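Naltby Station Moves Apple Selections to Orchard Trials

Mar 19, 2021

The Naltby Fruit Breeding Station has selected 11 apple seedlings for second-stage orchard trials, the station announced on Friday. The trees will be planted in May on three sites, alongside the parent variety Slanina and two standard commercial apples for comparison.

The selections come from a planned cross between Slanina, a late-season dessert apple grown in the district for several decades, and a small-fruited breeding line that carries resistance to apple scab. The breeding line has been kept at the station as a source of resistance and is unsuited to sale. Its fruit is sharp, keeps poorly, and seldom reaches the size that packers accept.

Apple scab is caused by a fungus that overwinters on fallen leaves and infects new growth in wet spring weather. Growers in the Naltby area usually control it with repeated sprays between bud break and early summer. A resistant variety with the eating quality of Slanina would allow many of those sprays to be dropped, although the station cautions that other diseases would still need attention.

The original cross produced 772 seedlings. Leaf samples were taken from each one in the greenhouse and tested for a DNA marker linked to the resistance gene. Young plants with the marker were then exposed to the fungus under controlled conditions, and those that developed sporulating lesions were removed. After further culling for weak growth and mildew, 158 trees were budded onto dwarfing rootstock and planted in the first-stage block. 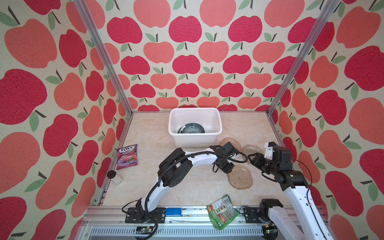 Fruit from the first-stage block was assessed over consecutive harvests for size, firmness, sugar, acidity and skin color. Color received particular attention, as the packing trade grades dessert apples partly on the share of the surface that is red. Seedlings from a single cross can differ widely in this respect. The block contained trees whose fruit matched the deep crimson of some of the apples printed on the back wall of the enclosure, and others no darker than the salmon tones beside them. A strong red was preferred when other qualities were equal, and no tree was discarded on color alone.

Storage proved to be the more demanding test. Fruit was held in ordinary cold storage and examined at regular intervals for shrivel, internal browning and loss of firmness. Many seedlings that had scored well at harvest were rejected at this point. Poor keeping is a known weakness of the resistant parent, and the station had expected a large share of the progeny to inherit it to some degree.

The 11 selections now going forward all kept their firmness through the full storage period. They are identified by number only and will not be named unless one is put forward for release. Two ripen slightly ahead of Slanina, and the remainder fall within the same harvest window.

Laboratory work for the program was carried out by Trakico, which has provided marker testing to the station under a service agreement. Trakico ran the first screening of the seedlings and repeated the test on every tree that reached the first-stage block, so that labeling errors made during budding could be found and corrected. A small number of trees were relabeled as a result. The agreement has been extended to cover the second-stage trials. 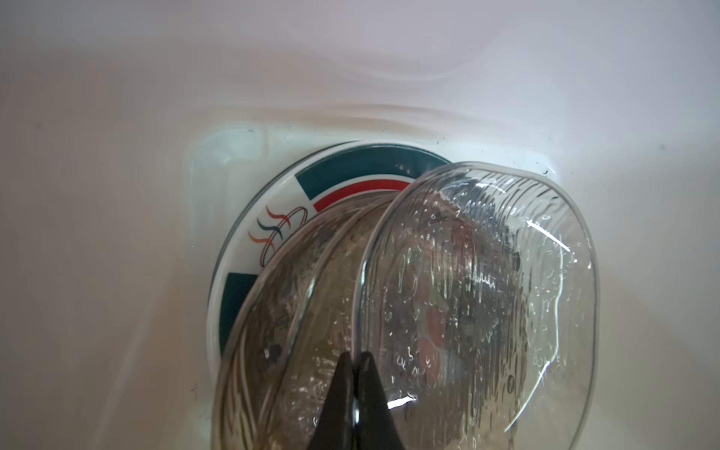 Records from the program are held in Wimuvia, the pedigree and trial database used by the station. Each tree is entered with its parentage, rootstock, planting position and marker results, and harvest and storage scores are added as they become available. The station intends to open the trial portion of the database to cooperating growers after the first harvest from the new plantings. Pedigree records for material still under evaluation will remain restricted.

Second-stage trials differ from the first stage in that each selection is represented by several trees on each site. This allows the effect of the variety to be separated from the effect of soil, slope and local weather. One of the sites lies on heavy ground near the river, where scab pressure is normally high. No scab fungicide will be applied there. The other two will follow the usual district spray program so that yield and fruit finish can be compared under commercial management.

The station will also watch for signs that local strains of the fungus are able to overcome the resistance. Varieties that depend on a single resistance gene have become susceptible in some fruit-growing regions, and breeders now generally prefer to combine two or more genes in one plant. With this in mind, four of the new selections have been crossed with a second, unrelated source of resistance. Seed from those crosses is in cold stratification and will be sown this spring.

Nearly 70 growers have registered interest in the program. Those who wish to host trees in a later round are asked to apply in writing to the station office, stating the location of the orchard, the rootstocks in use and whether irrigation is available. Host growers will be required to sign a testing agreement. Under its terms, trees may not be propagated, and budwood may not be removed from the site. Fruit may be used for evaluation only until the selection has been released.

First fruit from the new plantings is expected in the third growing season, with useful yield figures to follow in later years. Any recommendation for release would be made after the storage results from at least three harvests have been reviewed. Trees of Slanina remain available from licensed nurseries in the usual way, and the station does not advise growers to delay replanting in anticipation of a new variety.

An open afternoon for growers will be held at the Naltby site after planting is complete. Details will be posted at the station office and sent by mail to growers on the program list.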